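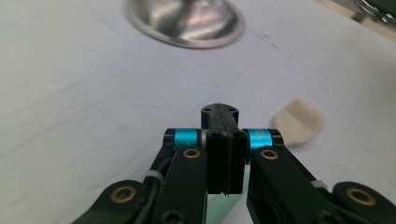

## 4. What Went Wrong

Our June demo was supposed to show two hand-held grippers hanging small kitchen tools on a steel stand. By 23 May 2024 we had 723 recordings and a good deal of confidence. Then Cosmin Chiriac replayed a few of them and found the left gripper's width reading stuck at fully closed.
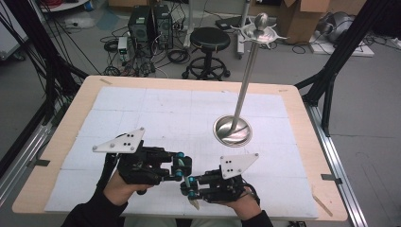
The cause was a cable. Its connector had worked slightly loose, and our logger, on losing the signal, politely repeated the last value it had. I wrote that logger. It never raised an error, and I was proud of that at the time. 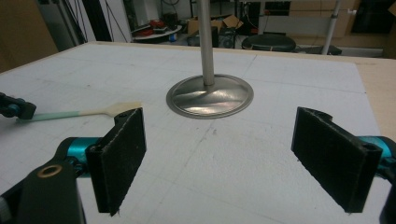
We checked every recording by hand and threw out 41. Most of the losses came in long runs, which at least made them easy to spot — one was an entire afternoon.

### 4.1 Fixes

- The logger now stops and beeps after 3 missed readings.
- Open and close both grippers fully before each recording.
- Pull gently on each connector at the start of a session. 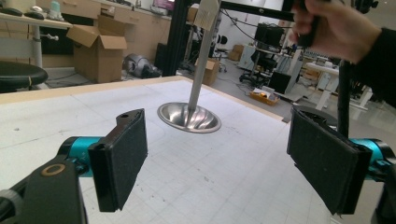 The beep is very loud. Cosmin has asked for a volume setting and I've put it on the list, under replacing the finger pads. Our original target of 2000 recordings has moved to next term.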